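3.2 Standby consumption in the living room

Devices that are switched off by remote control continue to draw power, and in most homes of our sample the largest group of such devices stands in one place, near the television.
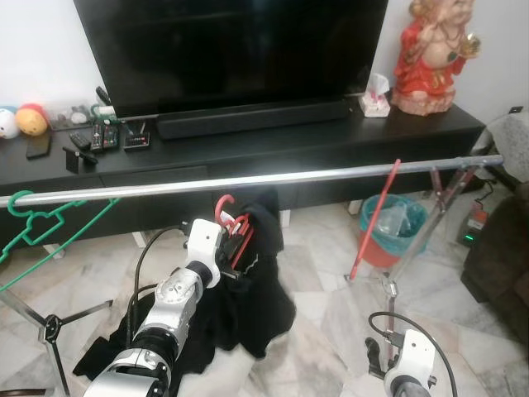
Figure 4. Television and soundbar on a console cabinet, with the screen switched off.

The households were recruited in two towns, Trellport and Fluvgate, and the measurements were made between the beginning of August and the end of the heating season. In total 300 households agreed to take part. Each of them received a set of plug meters of the type Tomex, which record the active power at intervals of 5 minutes and store the values in internal memory. The participants were asked to leave the meters in place for 14 days and to use their devices in the usual way. We did not ask them to keep a diary, as the pilot study had shown that diaries change the behavior of the people who write them.

After the collection the data were read out and checked by hand. A device was considered to be in standby when its power stayed below a fixed limit for at least one hour. This limit was set separately for each class of device, because a set-top box in standby can use more power than a small radio in operation. Records with gaps longer than one night were removed. After this step 739 device records from the living room remained for the analysis.

The results differ between the two towns less than we had expected. In Trellport the apartments are smaller and the buildings older, but the number of devices connected in the living room is almost the same as in Fluvgate. The difference appears mainly in the use of power strips with a switch. Residents of Trellport switch off the strip more often in the evening, and in several homes the curve falls to zero every night at nearly the same time. In Fluvgate this pattern is rare – there the curve has a flat base that continues day and night.

Audio equipment needs a separate remark. Many owners believe that a sound system turns off together with the television. In our data this was true only for a part of the systems. The others remained in a waiting mode with network connection, and their consumption in this mode was clearly higher than that of the television itself. In the interviews most owners were surprised by this, and a few of them changed the setting during the visit.

For the calculation of yearly values we used the Saber model, which extends the measured period to the full year by means of a weekday and a weekend profile. The model does not take holidays into account. It therefore gives a small error for households that travel often, and the direction of this error depends on whether the devices are unplugged before the trip. We return to this question in Section 4, together with the results for the kitchen and the home office.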